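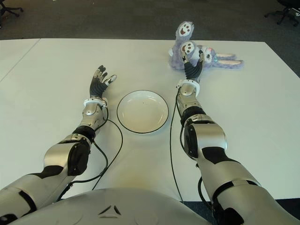 双腕ロボット向け把持計画ソフト「Grunemon 3」 6月より提供開始
やわらかい物、形の定まらない物の片付け作業に対応

Treketti(本社:Numthorpe)は、ヒューマノイド型双腕ロボット向けの把持計画ソフトウェア「Grunemon」の新版、Grunemon 3を6月に提供開始します。既存ユーザーは追加費用なし。

■ 主な変更点

・把持候補の生成を全面書き直し。ぬいぐるみのように毛足があり、つかむと形が変わる物でも、手先カメラなし、頭部カメラの映像だけで候補を出します。耳や足先といった細い部分も候補に入ります。

・左右の腕を別々に計画。片手が奥の物に伸びている間、もう片方は手前で待機。食器など動かしたくない物は「保持領域」に指定すると、両腕の軌道がそこを避けます。

・手首まわりのケーブルを簡易モデルで考慮。卓上に垂れたケーブルを物体と誤認識する件、お問い合わせが多かったため今回修正しました。

・計画のやり直しが速くなりました。1回あたり平均65ミリ秒(当社試験環境)。

■ 評価について

認識部には新モジュール「Lūse」を採用。社内評価では日用品とおもちゃ、計682点を白い天板の上に置いて試験しています。白い皿や鉢を白い机に置いた場合の輪郭抽出は旧版でいちばん苦情の多かったところで、縁の検出を別処理に分けました。透明容器は今回も対象外です。対応時期は未定。

■ 開発責任者 Albertina Bragançaのコメント

「硬い箱ならどの製品でもつかめます。うちに来る相談はほとんどが布、ぬいぐるみ、袋でした。指を閉じる直前まで計画を直し続けられるようにしたのが今回いちばん時間のかかった部分です。設定項目はかなり減らしたので、まず初期値のまま動かしてみてほしいです」

■ 提供形態

年間ライセンス、研究機関向けライセンス、評価版の3種。評価版は機能制限なし、録画ログの書き出しのみ不可。旧版の設定ファイルはそのまま読み込めますが、保持領域だけは再指定が必要になりますのでご注意くださいさい。

■ お問い合せ

Treketti 広報窓口(Numthorpe本社内)
デモのご希望は用途と対象物を添えてご連絡ください。受付は午後5時まで。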